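Ticket: Stider shelf, upper board rocks
Status: open

The dark brown shelf on the marble-pattern table has a slight rock in its upper board. A light load like the Rubik's cube makes no difference. A full box does. 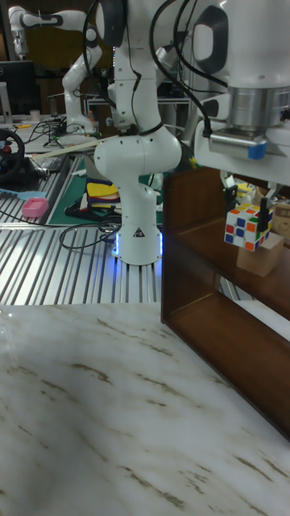
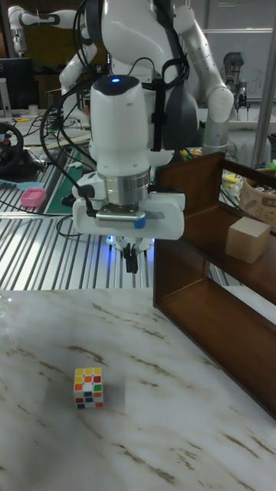
Tightened the 2 side screws, no change. Swapped them for 40 mm ones from Daltach, better but still moves. Next: felt pads under the left panel, then recheck in August.

Grandeo Support | Contact | Back to top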